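Fiorella Sorrentino
July 23, 2024

1/ We've finally moved our building off metal keys and over to fobs and phones, and a few of you asked how it went, so settle in, because this may take a while (sorry, and put the kettle on).

2/ A bit of background. Shirima is a shared workspace with a small gym on the ground floor, and we had 125 members on the books when we started. Every one of them had a key. Some had two. One lovely chap had a key to a door we bricked up years back.

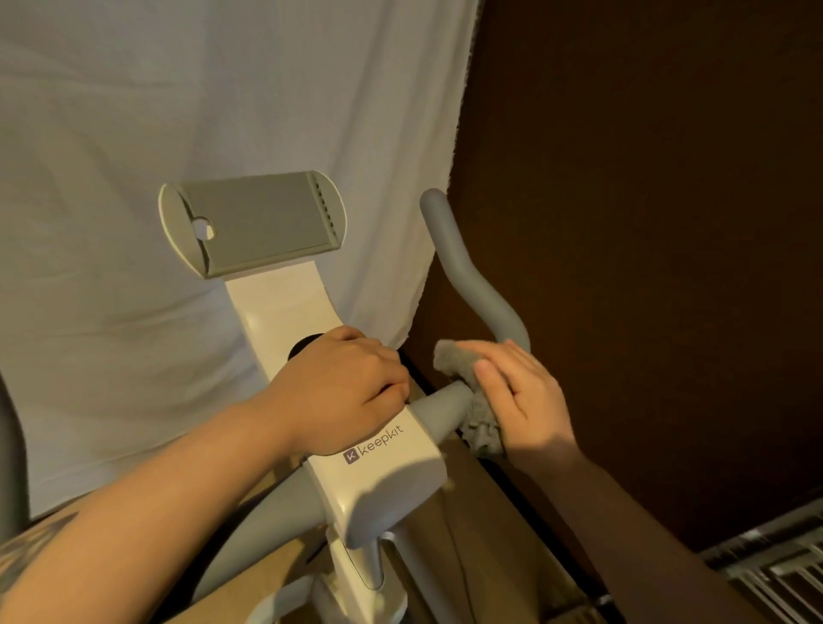

3/ We looked at Drokus first and liked it very much, but it wanted new cabling to every door and our walls are thick old brick. In the end we went with Jirley, which has battery locks on the inside doors and a wired reader only at the front.

4/ Joscha Strobel did the fitting for us and was patient beyond belief. He had me walk the whole place with him and say who should get through each door, and at what hours. I thought I knew! It took us a whole afternoon and a packet of biscuits.

5/ My best tip is to sort your groups before you hand out a single fob. We have members, gym members, cleaners and staff, and that's plenty. I began with a group for nearly everybody and got in a dreadful muddle.

6/ Do ask what happens in a power cut, too. Our front door unlocks from the inside whatever happens, and the reader has a backup battery that should last up to 36 hours. The fire officer wanted to see that in writing, so have the sheet ready.
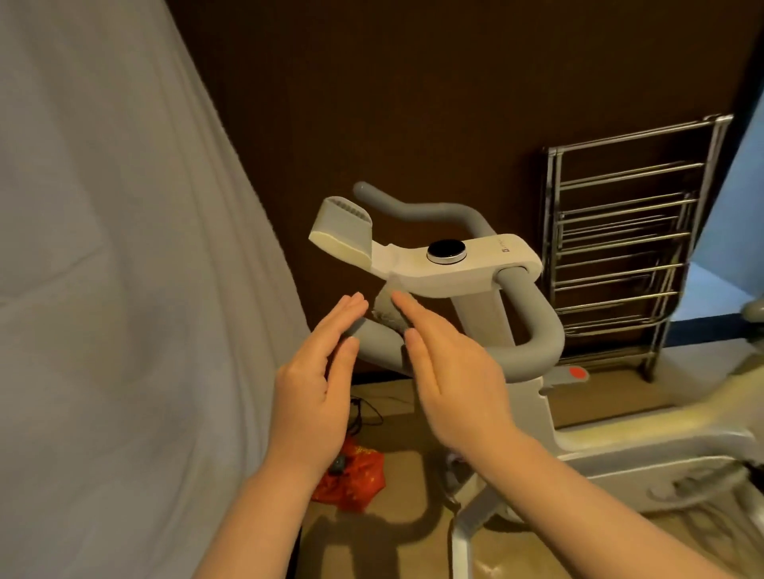

7/ What I'd do differently

Give people longer to swap. We allowed a fortnight and I spent most of it at the front desk, showing people how to hold a phone up to a reader. A month would have been kinder to all of us, me especially.

8/ Next up is the Josau annexe in October, which has a side gate that sticks in wet weather, and I've no idea yet what sort of lock will put up with it. If you've fitted one to an outdoor gate, please do tell me which!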